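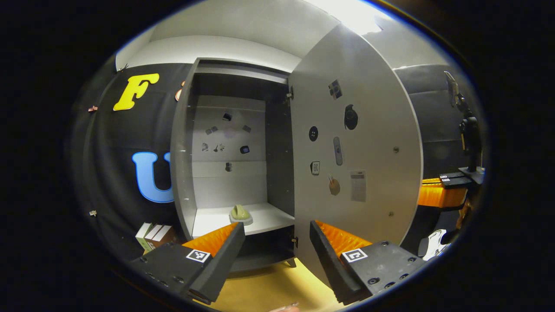
The gray two-door cabinet with its right door open, stickers and all.

I went to the Onddale open day on Wed 18 March expecting very little, and for the first hour I got it. There was a welcome talk by Drahomíra Koubek with the word "storage" in every other sentence, a paper cup of coffee, and then a long walk past shelving I could have seen in any store.

The line they wanted us to look at is called Nusto. It is small furniture for rented rooms, and the idea is that you label what goes inside with stickers and never lose anything again. I have lived with a label maker and two teenagers, so I had doubts.

The cabinet I spent the most time with was one of the gray ones. From the outside it is plain enough, dark gray sides, short legs that lift it just off the floor. Open the right door and there are stickers all over the inner face: one shaped like a remote control, one like a black button with four holes, another that looks like a calculator or a printed sheet. More of them go across the back wall, mostly in the upper half. The shelf near the bottom had a single pale green thing on it with a humped top.

So what are the stickers telling me? I asked Kvido Doležal, who was looking after that part of the hall. He said each household makes up its own system. Fine, but then the stickers are decoration, and I would rather have another shelf. If I see a remote control on the door I expect to find the remote control. He took this well and gave me a leaflet.

The price on the leaflet is 545, delivery extra, and the sticker sheets are sold separately in packs of 11. I did the math on the bus and did not enjoy it.

In fairness, I liked the legs. You could get a broom head some of the way under there, and my own hallway cupboard sits flat on the floor and collects fluff. I also liked that the inside is pale, as dark cupboards swallow everything.

Hawi Fikre, who came with me, was kinder about the whole thing and wants one for her craft supplies. She also stayed for the afternoon session on hinges, which I skipped in favor of lunch. The soup was four dollars and better than the coffee.

The next open day is at their Plendgate site. Tatiana Ondrejka at the front desk takes names for it. I left mine, mainly to find out whether the stickers still hold after a summer in a warm room. The leaflet has nothing to say on that.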